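Two arms, one clock

I said back in December that I'd write up the timing mess once I'd got to the bottom of it, and I have, more or less, so make a cup of tea because it's a bit of a ramble!

The set-up is the same as before. Two arms, one PC, and a little scheduler I call Sosero that hands out motion commands. Perception runs in its own process (that's Farnora, the one I keep promising to tidy up) and posts object positions whenever it has some. Sosero picks them up, the planner works out two paths, and off we go.

For weeks the arms had been getting in each other's way. It only happened on some runs, and never when I was watching the logs, obviously. I blamed the planner. I rewrote half the collision checking, made the safety margin so fat that the arms would barely go near each other, and still got the odd run where one of them stopped dead halfway through a reach.

The planner was fine. The trouble was timestamps. Each arm driver was stamping its joint positions when the message arrived at the PC, and one driver had a queue in it that I'd forgotten I wrote. Most of the time the queue was empty. When Farnora got busy it filled up, and the planner was then working with a left arm from 70 milliseconds ago and a right arm from just now. At slow speeds you'd never notice. At normal speed that's plenty to make a clear path look blocked, or worse, the other way round.

So I pulled the queue out, stamped everything at the driver, and made the planner refuse any pair of joint states too far apart in time. I set the limit at 12 milliseconds after a lot of fiddling. Then I replayed 1,497 logged plans through the new code overnight and went to bed feeling rather pleased with myself.
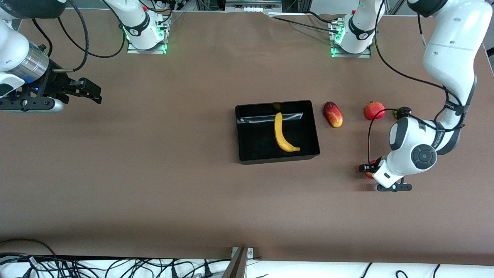
The replay threw out nearly 100 of them for stale data, which explains an awful lot of swearing. I've put the safety margin back to where it was and the paths look much less silly now — no more great big detours to reach a banana.

Still on the list: the gripper commands go through a separate thread and I don't trust their stamps either. I also want a small plot of the time gap between the arms, live, in the corner of the screen, so I can see it creeping up before anything stops. If you've got a simple plotting library you like, leave a comment. Mine eats a whole core just drawing one line.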